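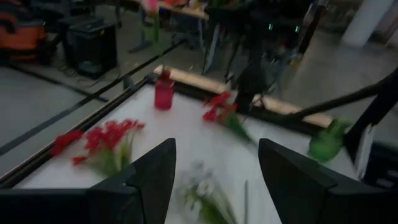

Ticket 70, Neves display table, artificial stems order from Prodmont. Opened 07/11/2021. Problem: stems won't stay put in the narrow neck vases, top heavy, they lean and spin round to face the wall. Table is the white one with the pale board along the back. Red vase is worst, neck is tight so only a few stems go in and then the blooms all swing one way. Red bunch and white bunch still lying flat on the table, not assigned to a vase yet.

Tried so far:
- bending stem ends into a hook. Helped a bit, scratchy on the inside tho
- 14 oz of glass beads in the bottom. Better. Still leans
- cutting stems down to 6 inches. DON'T, looks stubby, wasted two 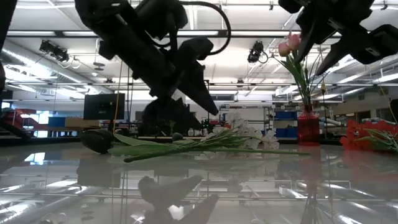
Next try is floral putty on the bottom inch, then beads on top. Fedport has putty in stock, asked for 30 strips. If that dosen't hold, swap to the wider vases from the Pleltelcombe order and return these.

Also need to know if white filler goes in with the pinks or on its own. Card in the box says nothing.

Status: open, waiting on putty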